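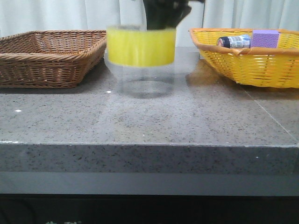 Support > Home and Shop Chores > Counter Sorting

Vero arm reads see-through items at the wrong height

Status: Solved, with a workaround
Opened by: Ebere Ekwueme, Quintela
Handled by: Ayodele Babalola, Zidar support
Product: Vero arm with Windell two-finger gripper
Opened: April 7, 2024

Problem as reported

We are testing the Vero on counter clearing. The job is simple for a person. There is a basket on the left, a basket on the right, and one item on the stone between them. The arm has to pick the item up, put it in the basket it belongs in, and go back to the start pose. We want to know if we can leave it to clear the packing counter at closing time without a member of staff standing next to it.

It does well on solid items. The small can and the purple block are no trouble. It has a problem with the yellow cylinder. On some runs it closes at the rim and lifts. On other runs it goes too low, touches the counter, and stops with a contact fault. Same item, same place on the counter, same program. I have restarted the controller and run the standard calibration twice.

The item is well under the 500 gram limit we set for this job, so I don't think it is weight.

Reply from Ayodele Babalola

Thanks, Ebere. A few questions before we change anything.

Does the fault happen with the gripper over bare counter, or only with an item there? Is the countertop shiny? Are you using the default grasp, or did you teach one? Please also send the log from a run that faulted and the log from a run that didn't.

Leave the curtain behind the counter the way it is for now. If the light changes between runs we won't be able to compare them.

Reply from Ebere Ekwueme

Over bare counter there is no fault. It hovers where I tell it to. The counter is polished stone, gray with specks, and yes, it is shiny. You can see the item reflected in it. Default grasp, nothing taught. Logs are attached.

I also tried turning the item a quarter turn between runs. No change that I could see.

Reply from Ayodele Babalola

I went through both logs. The arm is going exactly where it was told to go. The height it was given is wrong. On the good run the item top was found correctly. On the bad run the height came back lower than the real top by more than the allowed error, which is 4 millimeters. The gripper then kept going down to a grasp point that was close to the stone.

The sensor is partly looking through the item and partly picking up the reflection on the counter. Solid, dull items don't have this problem, which matches what you said about the can and the block.

Please try these in order and tell me where it stops faulting.

Step 1. In the task settings, open Surface and change it from Matte to Polished. Save. Don't restart.

Step 2. Run the surface scan with nothing between the baskets. The baskets can stay where they are. Keep the start height at 300 millimeters.

Step 3. Put the item back and run the pick at half speed. Watch the fingertips on the way down. Stop it by hand if they get lower than you would want.

Step 4. Look at the cable on the left side of the arm. If it hangs near a basket at the low point, clip it up one position. It may not be part of this fault, but a cable that catches on a rim will give you the same contact message. 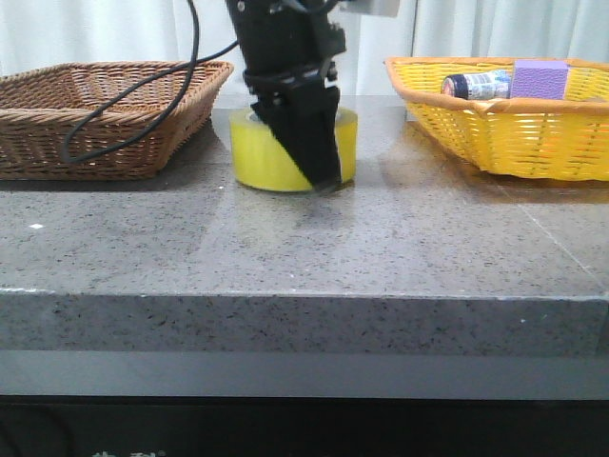
Results after steps 1 to 4

From Ebere Ekwueme:

Step 1 and step 2 went through without errors. Step 3 is better but not fixed. It went low again on the second try. I let it go down and it stopped near the counter. No damage to the item or the stone.

Step 4, the cable does swing over the basket on the left when the arm is low. I clipped it up. The fault still came back afterward, so I agree that it is a separate thing.

Something else I noticed. When it does get a grip by the rim, one finger goes inside the opening. That seems fine for lifting. I would worry about it on something thin like a drinking glass, and glasses are on our list for later.

Reply from Ayodele Babalola

That is a fair worry. The default grasp picks whatever edge it can find, and a rim is an easy edge. Please don't run glassware with it.

For this item I suggest a taught grasp with a fixed height, so the arm no longer depends on the measured top:

Open Items and add a new one. Jog the arm down by hand until the fingers are where you want them. Save that as the grasp height. Under Height Source, choose Fixed. Set grip force to 50 percent and raise it only if the item slips.

The drawback is that a fixed height is only right for that one item, standing up, on that one counter. If it is lying on its side the arm will miss it. If you move the job to a table with a different height you will have to teach it again.

Please check the drop side too. Send the arm to the drop pose with nothing held and open the fingers, then look at the wrist camera. You want the basket between the fingers with its floor in view. If a fingertip is over the rim, move the drop pose back a little.

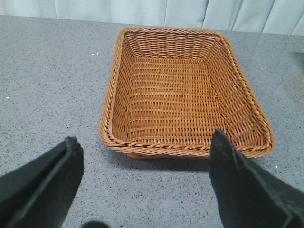
Wrist camera, fingers open, basket empty.

Reply from Ebere Ekwueme

The fixed height works. I ran the job through the afternoon and did not get the contact fault again. The right finger was close to the near side of the basket, so I moved the drop pose back and saved it.

It is slow. I could clear the same counter by hand before it finishes the first item. That matters less to us than being able to walk away. With solid items I would walk away today. With anything see-through I would not, unless it had been taught first. People leave things on that counter that are not on any list, and I can't teach all of them.

Is there a fix coming for the height reading itself?

Reply from Ayodele Babalola

It was reported by another site in February and it is with the sensing team. I don't have a date. Your two logs have been added to that report.

Until then, I would use it like this: solid items on the automatic setting, see-through items taught one at a time, no glassware, and unknown items set to Skip. With Skip on, the arm leaves the item where it is and puts a line in the end-of-run report, so someone can deal with it in the morning.

I am marking this ticket as solved with a workaround. Replying to it will reopen it.

Reply from Ebere Ekwueme

Skip is turned on. OK to close.

Related articles
Teaching a grasp by hand
Surface settings for stone, glass and steel counters
Contact fault: common causes
Cable clip positions on the Vero arm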